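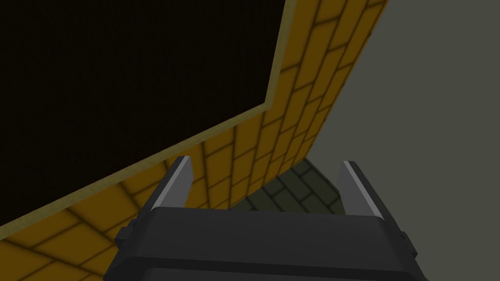 Hi Gheorghița,

April 20, 2018, and I'm writing this with my second coffee, so forgive the rambling! The good practice guide for simulated gripper work is moving along nicely. Petrică and I finished the chapter on starting positions, and it's a lot stricter than the draft you saw in Meludville. Every run now has to begin with the jaws open and nothing between them, and the operator writes down the opening width before touching anything else (people grumbled, then did it anyway).

We went back through 445 old run logs to see how they'd hold up. Only 246 had the start position written down at all - ouch. I'd rather you hear that from me than find it in the appendix.

The Barbu team has asked for 2 changes to the stop rule. I like the first one, which lets anyone on shift call a halt. The second would let a run restart without a fresh log entry, and I've said no for now. Petrică is still arguing with me about it!

Money is fine, we're a little under on travel. What I do need is your okay on chapter 3 before July, so Uneo can start trying the rules on their own setups.

Talk soon!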